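Notes for the Malton library talk, evening session, second half

Slide 10. Start with the water question, it always comes up. Hard water leaves scale in a kettle and makes tea look dull. Have the two cups poured before people sit down. Let them look before saying which is which.

Go through how long to steep. Black tea gets 3 minutes in my kitchen, and I time it. Green tea gets less, and the water should come off the boil first. Say plainly that these are my numbers and people can change them.

Slide 14. Storage. Tea picks up smells, so keep it away from spices and coffee. A tin with a tight lid is fine. Glass jars look nice on a counter but let in light – put them in a cupboard. Mention that I threw out a whole bag last September after it sat next to the cumin. 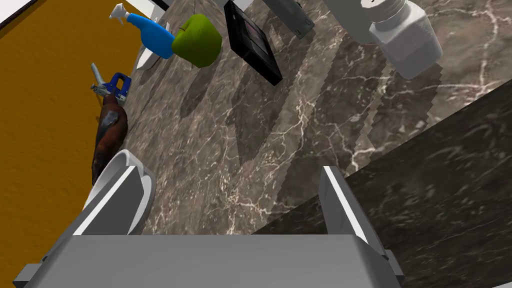
Ekow Issahaku wrote in after the Heltport talk that he keeps his black tea in the freezer and has had no trouble, as long as he lets the packet warm up before opening it. Read that out. I haven't tried it for longer than a month, so don't argue either way.

Slide 17. Reusing leaves. Works well for oolong, poorly for tea bags. Pass the second-steep cups along the rows now, left side first.

Questions. If it runs slow, ask who adds milk first. Stop at 8:30, the room has to be locked.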